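Hemmin Blocks: teleoperated demonstrations in simulation

Data card, maintained by Bianka Major and Evdokia Stefanou

Summary

Hemmin Blocks is a set of 157 demonstrations for learning block manipulation. All of them were recorded in simulation by a person who controls the arm remotely. The simulator is Umlow, and the control program is Cirkusine, our own.

How the demonstrations were made

The operator sits in our office in Flolthorpe and moves a hand controller. Cirkusine changes the hand motion into target poses for the gripper, and the arm follows. One trigger closes the fingers. Before recording, each operator practiced until Evdokia accepted two clean trials in a row. An episode stops when the operator presses the end button, or after 2000 steps.

What is in each episode

- joint positions and gripper opening
- target pose sent by the operator
- images from the simulated cameras
- a text instruction, in English
- success label, given by the operator and checked by Bianka

The images show a black arm at a white table, inside a large hall with high windows. Blocks have bright colors.
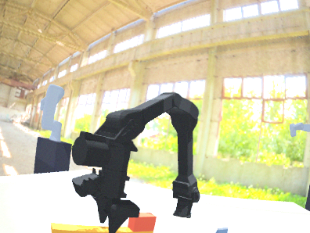
Why do you keep the failed demonstrations?
They are useful for training a model which must recognize a mistake. If you only want imitation learning, please filter with the success label.

Known problems

The operators do not feel any force, so they sometimes press too strongly on a block. In the episodes recorded before July the trigger value has a delay of up to 5 steps. We did not correct it in the files. Left-handed operators are missing from the set.

Changes

Wed 10 November: instruction texts were checked again for spelling, and two duplicate episodes were removed.

Contact

Please write to Bianka Major for access, and to Evdokia Stefanou for questions on Cirkusine.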